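Education Law for School Staff, Handout 4: Student Records Requests
Drullov Continuing Studies, Loltadton campus
September 29, 2025

Welcome back! Last session we worked through discipline hearings, and a lot of you stayed after to ask about records. Great timing, because records are my favorite part of this course. They look dull on paper and then they show up in every single dispute.

## What counts as an education record

Start with the federal rule, the Family Educational Rights and Privacy Act (FERPA). A record is covered if it is directly related to a student and is kept by the school or by someone acting for the school. The format doesn't matter. Paper, email, a scanned form, a spreadsheet on a shared drive: all of it can count.

Some things fall outside:

- notes a teacher keeps alone as a memory aid and shows to no one except a temporary substitute
- records made and kept by a campus law enforcement unit for law enforcement purposes
- peer-graded papers before the teacher collects and records the grades

The first one trips people up every term. Once you forward those notes to a colleague, expect to lose the exception! 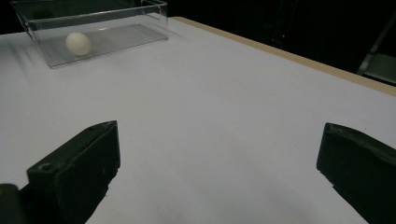
*Clear plastic container on a white tabletop.*

## Who can ask

Parents hold the rights until the student turns 18 or enrolls in college at any age, and then the rights move to the student. Either parent can ask, married or not, unless a court order or other binding legal document says otherwise. So read the order itself (the whole thing, please) before you turn anyone away.

## The clock

FERPA gives a school up to 45 days to let the parent or eligible student inspect the records. State law or local policy can be shorter, and the shorter one is the one you live by. For our practice district, Laryea, we'll use these made-for-class deadlines:

| Step | Days |
|---|---|
| Written reply to the request | 7 |
| Records ready to inspect | 35 |
| Access log kept after the request closes | 365 |

All of these are calendar days, so spring break in March still counts. Write the date received on the request the minute it lands on your desk. I love a good date stamp. 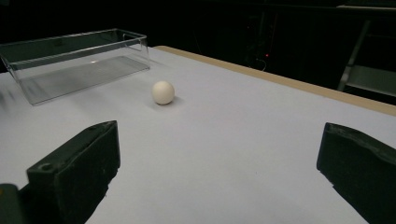
**Can a school charge a parent for copies?**

A school may charge a reasonable fee for copies, unless the fee would effectively keep the parent from inspecting the records. It may not charge for searching for or retrieving them.

## For next time

Read the Clunham packet, pages 1 to 8. It's a really fun one: a divorced parent, a shared email thread, and a counselor's notebook. Come ready to argue whether the notebook is an education record, and mark the line in the packet that settled it for you.

These notes are for class use and general information. For a live request, talk to your district's attorney.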